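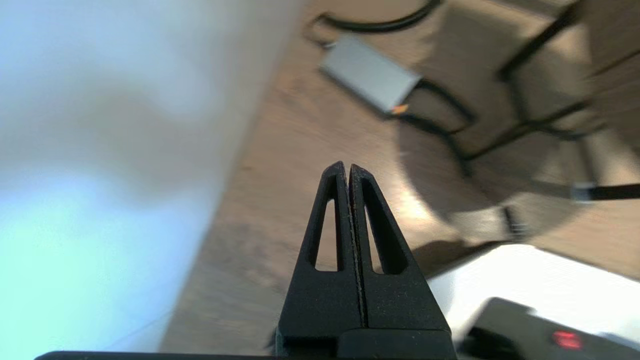

## Adapter on the floor next to the bed, what to do with it?

**lesden_b** · 9 posts

Good evening to all. I take care of a furnished room in Lesden that we let to guests, mostly for short stays. The room is in good condition, but one corner makes me unhappy. It is the corner with the bedside table. There is a gray adapter that lies flat on the wood floor, with a black cable at each end. When I vacuum, I push it to one side, then I push it back, and the dust stays under it.

I would like to get it off the floor without drilling. The walls were painted in April and my sister (she owns the place) does not want any new hole. What is the best solution for little money?

---

**Camenzind28** · 300 posts

Is the adapter for the phone, or for something else? And where are your sockets? If everything comes down the wall in the same place, you can bring the cables together with a soft strap. If they come from two sides, it is more difficult. Please show us the wall.

---

**lesden_b**

I am not sure about the adapter. I think it belongs to the bed lamp, but I must follow the cable to the end. The wall:

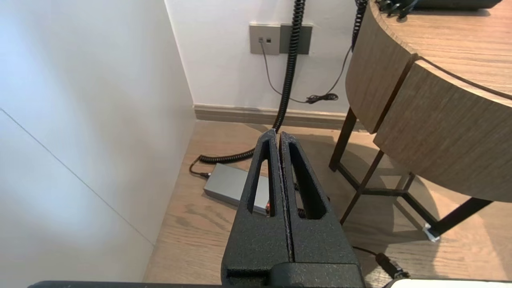
*Photo: lesden_b, shared in the Uvville Rooms & Furniture board*

As you asked: the two ports are in the lighter part of the gray plate, and a thin gray cable comes out of the left one. The other cables meet it down near the baseboard. It is mostly this bundle that I want to hide. The coiled cords I also find ugly, but a guest must be able to lift the handset and lie down with it, so they cannot be too short.

---

**Zundlow_Tom**

I had the same trouble in two rooms. My advice is an adhesive tray under the furniture. You put the adapter inside, the strip also, and the floor is free. It takes 5 minutes. Clean the wood with alcohol first and press for a while.

---

**Burgi Aigner**

I must disagree with Tom a little. Adhesive trays fall down in summer, at least mine did, and then the adapter hangs by its own cable. Also a closed tray is not good for something that gets warm. I would leave the adapter on the floor, but close to the wall, and only make the cable shorter with a loop and a strap.

---

**Zundlow_Tom**

Mine has holes on all sides, so the warm air can go out. And it did not fall yet. Maybe you did not clean the wood?

---

**Burgi Aigner**

I cleaned it very well, thank you. It was oiled wood, and glue does not like oil.

---

**lesden_b**

Please do not fight because of my cables :) I looked at the wood from below, as this matters for both ideas. One place is flat and wide, and then comes a thick block of more reddish wood, so a long tray would not sit straight over both.

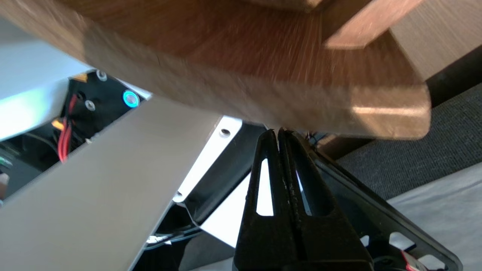
Camenzind28 asks if you have thought of screws instead. Short ones into the underside, with a small hook — the wall stays without holes, your sister is happy, and no glue is needed. But measure the thickness of the wood before you buy, or the point comes out on the top.

---

**lesden_b**

Screws in the furniture are maybe allowed, I will ask. But I have a second question, and it is about the drawer. The power strip is at the bottom, by the open drawer, and I do not like how this looks when someone pulls it out. The table is round, with a raised rim, and I want to keep it because nothing rolls off. The phone stays at the back and the remote in front of it.

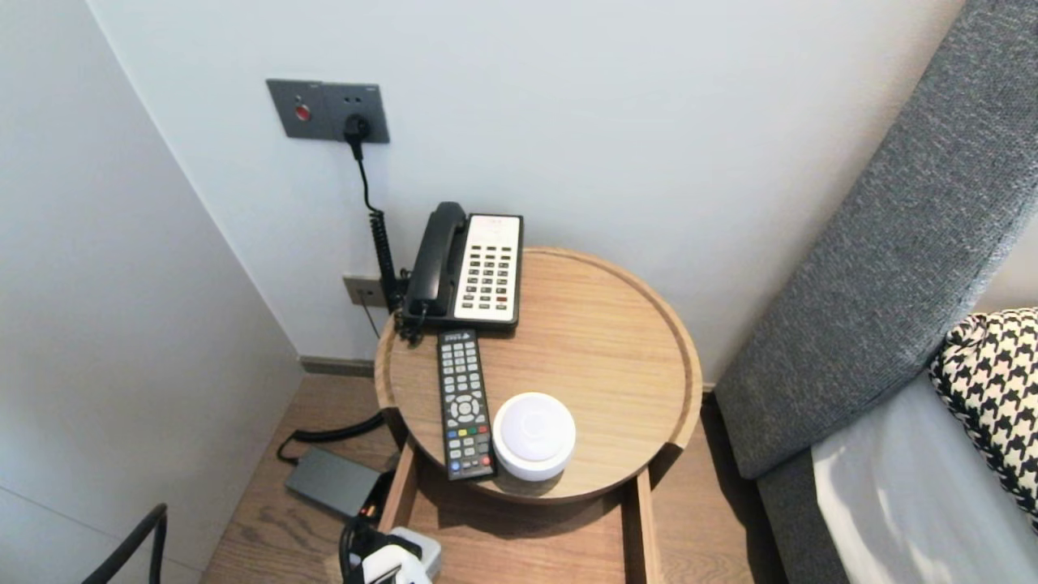

The white round thing beside the remote I could move to the desk, and then there is more space for a glass of water or a book. The strip is what I cannot decide. If I put it behind the table, the guests will not find a free socket for charging.

---

**Burgi Aigner**

Leave the strip where a hand can reach it. Guests come with phones and they will pull out any plug they find, also the one from your landline. I put a small paper label on each plug that must stay in. Since then I have fewer calls in the evening.

---

**Zundlow_Tom**

With the labels I agree completely. For the rest I still say tray, but a short one, on the flat part, before the block begins.

---

**lesden_b**

Thank you both. I will start with straps and labels and leave the wood alone until my sister answers. If she says yes to screws, I write again with the measurements.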